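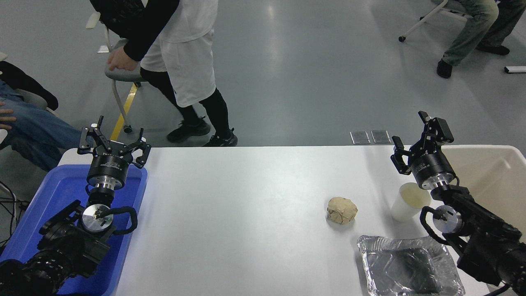 Figure 3. Two arms at a white table, both grippers open.

4. Setting up the Tretau river level gauge

This section covers mounting the sensor, setting the datum and entering the alarm levels. Read section 2 (site choice) before going to the river. Two people are required for any work within reach of the water.

CAUTION: Do not install or service the gauge while a heavy rain or flood warning is in force for the catchment.

4.1 Mounting

1. Bolt the bracket to the downstream side of the bridge or wall. Tighten all 3 bolts by hand before using the wrench.
2. Slide the sensor into the bracket with the cone facing straight down.
3. Check the bubble level on the sensor cap. Shim the bracket if the bubble touches the ring.
4. Run the cable to the Laltero logger box and leave a drip loop below the gland.
5. Close the gland until the cable cannot be turned.

Note: Floating branches collect on upstream brackets and give false high readings.

4.2 Setting the datum

1. Read the staff board at the site and write down the level in centimeters.
2. On the logger, open Setup > Datum and enter the reading.
3. Wait for the status light to turn green, then press Save.
4. Take a second staff reading. If it differs from the logger by more than 3 cm, repeat from step 1.

4.3 Alarm levels

1. Open Setup > Alarms.
2. Enter the Watch level. The factory value is 149 cm.
3. Enter the Evacuate level supplied by your local emergency office. There is no factory value, and the alarm stays off until one is entered.
4. Set the rate-of-rise alarm. The factory value is 47 cm per hour.
5. Add at least two phone numbers and press Test. Each phone should receive a text marked TEST.

CAUTION: The logger battery runs the gauge for 24 hours without mains or solar supply. Alarm texts are not sent after the low battery cutoff.

Note: Firmware older than the June release does not store the rate-of-rise value after a restart. Re-enter it, or update as described in section 7.

Section editor: Mirjam Koller, Wurkalent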